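Sweeping, cables and a very small hex key
8th August | by the Plumby blog
Filed under: the two-armed robot

So I have spent most of my free time since April looking after a robot that sweeps floors, and my own floors have never been dirtier. It's a two-armed machine, we call it Plumby, and I'm the one who sets it up and puts it right when it sulks.

Setup sounds grander than it is. I check the bolts on both arms, run each joint through its range, open and close the grippers a few times and then hand it something with a long handle. My checklist has 13 lines on it and I still manage to skip one now and then.

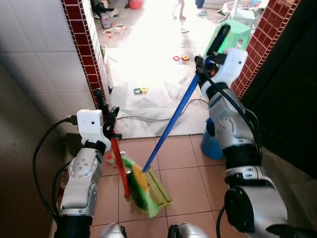

Long handles are hard on a gripper, by the way. All that weight hangs off the far end, and every time the bristles catch on a grout line the whole stick wants to twist in the fingers. I had the grip force set way too low for weeks (I was scared of cracking the plastic!) and then I nudged it up from 40-something to 56 on the slider and suddenly the broom stayed where I'd put it.

The finger pads are the other thing. They pick up dust like you wouldn't believe, so I wipe them down with a barely damp cloth before every run and go looking for splits in the rubber. Creases I can live with, splits I can't.

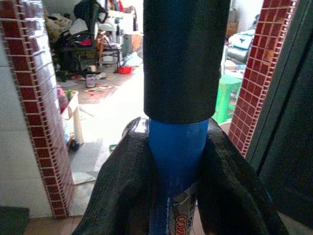

Black fingers, blue cylinder, black cap. Wrist camera view.

Then there are the cables. Each wrist has one looping down beside the arm, and the loop has to be big enough that the wrist can turn all the way without tugging. Too big and it snags on whatever's nearby. I've redone the left one 2 times this month and I'm still not in love with it.
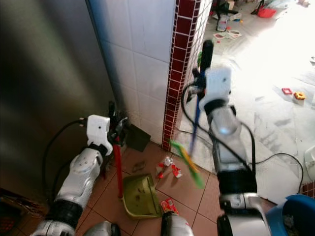 Gristlow commented that I should stop using zip ties altogether and go with hook-and-loop straps, loose enough to slide a finger under, then mark the cable with tape so I can see if it creeps. Okay, yes, that's a much better idea — I ordered a roll last night.

Next up is the right wrist, which has started to click near the end of its turn. I'm hoping for a loose screw. If it's the bearing I'll be grumpy, and you'll get a much longer post. 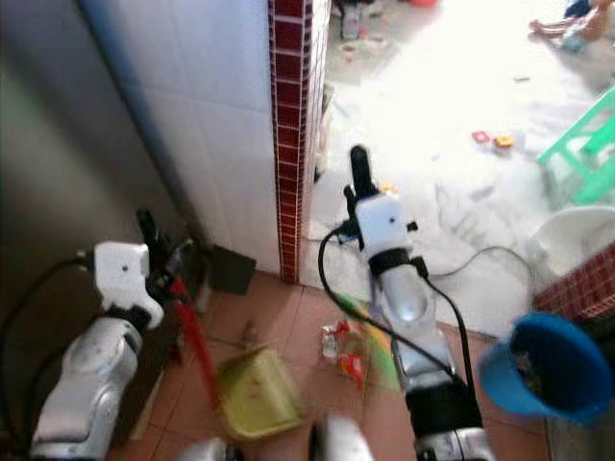 Both wrists, with the cable loops I keep fussing over.

205 shares | 13 comments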